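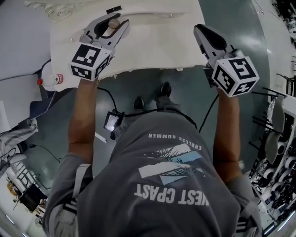
Why does a handheld gripper stop being tracked halfway through a demonstration?

Usually the marker cube has left the view of the head camera, or the cable has pulled on something it shouldn't. Bad software gets blamed first, and in our logs it was the cause far less often than people wanted it to be.

How to find out why your gripper pose dropped out
Posted by Evdokia Balaskas, 7th June

I wrote this after we threw away 123 recordings at Drandosberg. The replay arm would follow the demonstration nicely, then swing sideways just before the grasp. The first explanation I was given was "calibration drift." I have been hearing that phrase for years and I have yet to meet the person who measured the drift before saying it. So we measured. The calibration was fine.

What you need: a recording that failed, a recording from the same session that didn't, the raw video for both, and the pose log. If you only kept the cleaned-up poses, stop here and go fix that first. Smoothing hides the fault you are looking for.

Step 1. Find the gap
Open the raw pose log and look for missing rows, or for rows where the position repeats exactly. A hand never holds perfectly still, so identical values mean the tracker was filling in. Ours had the last good value copied forward for 7 frames before anything was flagged. Skatine, the logging tool we use, does this by default and calls it "hold." Turn it off. Its settings page says holding improves continuity, and I suppose it does, in the same way that painting over a gauge improves the gauge.

Step 2. Watch the raw video at the gap
Go to the first held row and step forward one frame at a time. Look only at the cube. Can you read at least one full face of it? Tilted faces are the usual problem. When the fingers come up toward the far side of the work surface, the cube turns with them, and a face that read well a moment earlier is now too steep to decode. Reaching low and close to the body does it too, because a sleeve or the other hand gets in the way.

If the cube is clear and sharp and the pose is still missing, skip to Step 4.

Step 3. Check light and blur
Glare on a white cube washes out the pattern. So does moving fast. Have the operator repeat the same motion at half speed. If the gap closes, it was blur, and you can shorten the exposure. If the gap stays, leave the exposure alone. Radymyr Derkach on our team changed both exposure and speed in one go, got a clean recording, and for a week we credited the wrong one. Change one thing at a time.

Step 4. Check the cable
Do this with the recording running. Hold the gripper still, then have someone else move the cable gently near the plug. Watch the finger-opening value as well as the pose. A loose plug will make the opening value jump while the cube stays in plain view, and that is how you tell it apart from a tracking fault.

Then have the operator reach as far as the task needs. If the cable goes tight, it's too short or it's clipped in the wrong place. Leave slack at the wrist and at the waist. We swapped in a longer lead from Ivotel, which was supposed to cure everything. It cured 3 of our 6 test failures. The rest were still marker problems.

Step 5. Replay, but not at full speed
Safety matters here. A held pose followed by a fresh one looks to the arm like an instant jump, and it will try to make it. Before you replay anything from a bad session:

- Set a low speed limit in the arm controller itself. A limit in the replay script doesn't count.
- Keep everyone outside the reach of the arm.
- Put one person on the stop button with nothing else to do.
- Reject any file with a jump larger than the hand could have made between two frames.

Our arm clipped a shelf during a replay in the Paterson room. No one was hurt. The report called it "an unexpected trajectory," but the jump was sitting in the log the whole time and any of us could have read it.

Step 6. Decide what to keep
Don't patch long gaps by drawing a line between the ends. I know the training people would like the extra data. A straight line through a grasp is a motion that no hand performed, and I don't see why a robot should learn it. Cut the recording or redo it.

One thing I still can't explain: a few dropouts happened with the cube in full view, good light and a firm plug. I've been told a firmware update in July will take care of those - I'll run the same tests again before I believe it.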